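Saturday, kettle on, trying to get this down before everyone's up

So. The hearing aids. I've had a few messages asking how it's going and I keep saying fine, fine, and it mostly is, but I said I'd write it up properly and I've not, so this is me doing it quickly.

For anyone new — I've had rubbish hearing in my left ear since my thirties and a steadily worse right one since I turned 50. I got by. Sat on the correct side of tables. Laughed when other people laughed. Then in the spring my daughter rang from the station and I had a whole conversation with her about soup when she was telling me which platform. That was that, booked the test.

The test itself is nothing. You sit in a little booth with headphones on and press a button when you hear the beep, and after a while you start imagining beeps. I pressed it for my own stomach at one point. The audiologist is called Keisha Baptiste and she is lovely, talks to your face and not to her screen. She drew the graph out for me with a biro. Mine goes along nicely and then falls off a cliff where the consonants live. S, F, TH, all of that, gone. Explains why I thought the people next door were called the Lettuces for five years. (They are the Lellises. Mrs Lellis has been very gracious about it.)

Went with Widex in the end. Not going to review them, I've nothing to compare them to and I don't want the comments turning into a shop. They fit behind the ear, they're a sort of silvery grey, they whistle if I hug someone.

First week was horrible. I'll just say it. Everything was loud and everything was thin. The fridge. My own coat. Carrier bags!! I never knew a crisp packet could hurt. I took them out at four o'clock every day and sat in the quiet feeling like I'd cheated. Keisha had said wear them all day, even at home on your own, your brain has to relearn what to ignore, and I nodded and then didnt do it. Second week I did it, and it did get better, quite suddenly, on the Thursday bus.

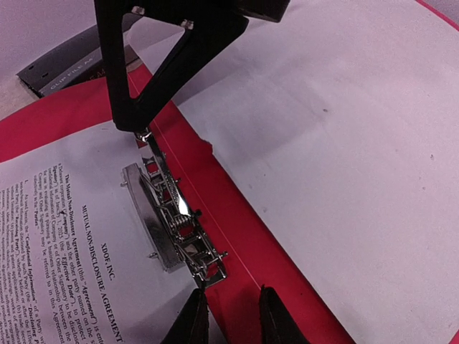 The thing I'd tell anyone starting is to write stuff down. Not feelings, just where you were and what you couldn't hear. When I went back for the first adjustment I said "it's a bit tinny" and that was all I could come up with, after a fortnight of moaning. So now I keep sheets. Printed, date down the side, place, what went wrong, and they live in a folder so I can't lose them, which I would. Took the lot in for the second appointment and she changed three things in ten minutes. Cutlery: fixed. Church echo: better. My own voice sounding like it's in a bucket: still a bit, but she says give it time.

What else. Pubs are hard. Don't start with a pub. I went to the Yousafzai wedding in September, 200 people and a live band, and managed an hour before I went and stood in the car park with somebody's uncle who also had hearing aids and also had had enough. Best chat of the night. He told me to sit with my back to the wall so the noise is only coming from one direction, and I've tried it since and it works, mostly.

Birds, though. I'd forgotten there were so many. We went down to Zumcombe for a few days and I woke up at half five with the window open (I'd fallen asleep with them in, you're not meant to) and it was just a racket. Wonderful racket. Lay there an hour. My husband slept through it, with perfectly good ears.

Batteries — mine are rechargable so I can't help with that, sorry to the person who asked. Yes you can wear them with glasses, put the glasses on second. Masks are a menace, I have pinged one across a chemist's. Phone calls go straight into your head which is very odd, and you do look as if you're talking to yourself in the veg aisle.

Right, someone's up, I can hear the stairs. Will do a bit on telly and subtitles next time, I have opinions.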